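Change the pads before they fail

Last updated: Jul 27, 2020
By Marjan Kermani 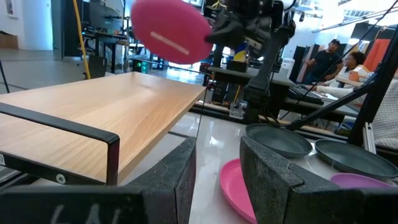 BROVTHORPE, May – The plate cell at Flurkavton has two arms, a white table, a wooden shelf on a black metal frame and a set of coloured plates. The work is simple to describe. The plates go from the table to the shelf and back again, and people sit a few metres away getting on with other jobs. I have looked after the cell for most of a year, and I want to argue for something dull: foam finger pads should be changed on a count, before anyone can see that they need it.

The usual practice, in our place and in most I have visited, is to run the pads until plates start slipping. It sounds thrifty. A pair of pads costs very little, though, and a bad afternoon costs a good deal. When a grip goes soft it doesn't go all at once. The plate turns a few degrees in the fingers, the next move puts it down slightly crooked, and the one after that catches the rim on the shelf. By then you have been chasing the wrong fault for an hour.

I know this from doing it. In the spring we had a run of crooked placements and I blamed the shelf. I checked the screws, squared it to the table and taught the positions again. Ingvild Tangen, who had the bench next to mine, asked when the pads had last been changed and I couldn't tell her. The log said 641 cycles for that week and nothing at all about pads. We put a new pair on and the next 469 plates went down straight.

Since then our rule has been 2,000 cycles or a visible tear, whichever comes first. The job takes 10 minutes. Power off at the arm, old foam off, clean the finger with spirit and let it dry, press the new pad on from the tip downwards so that no air is left under it. Then close the fingers on a plate by hand and look at both sides of the rim. If one finger touches before the other, do it again. Don't try to fix that in software.

The other half of the rule is to write on things. A code in white pen on the gripper body is ugly and it works. Pretorius, who supply our foam, print a batch number on the packet, and the packet goes in the bin. The pen mark stays on the machine, where the next person will be looking anyway. Limeo, the logging program we use, has a field for consumables and I now fill it in, but I trust the pen more.

There is a fair case against all this. Changing on a count means throwing away pads with some life in them, and I don't like waste either. A colleague has suggested keeping the half-used ones for setting up and testing, and we have started a box for them. There is also a view that a good controller should cope with worn fingers. Perhaps it should. Ours doesn't yet, and until it does I would sooner give it fingers that behave the same on both sides.

I would like to see the count go on the start-up sheet, next to the emergency stop check – one line, with a space for initials.

Contact the workshop desk | © Flurkavton 2020 | Back to top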